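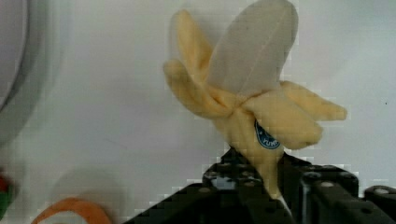 **How do you wash a plush banana without ruining the peel?** Wash it by hand in cool water, with a drop of mild soap and a soft toothbrush, and dry it with the flaps open.

I love doing these — they come out so soft!

1. Look over the seams first, and stitch up any gap before water gets near it.
2. Wipe around the "YUM" sticker with a barely damp cloth. Don't scrub it.
3. Brush the pale fruit part from the tip down, in little circles.
4. Do one peel flap at a time, front and back, and get right into the creases where they join the fruit (crumbs love it in there).
5. Rinse, then press between two towels. No wringing!
6. Stand it in a tall glass and leave it for 24 hours, turning it now and then.

Once it's dry, fluff the fabric with a clean, dry toothbrush and curl the flaps back with your fingers.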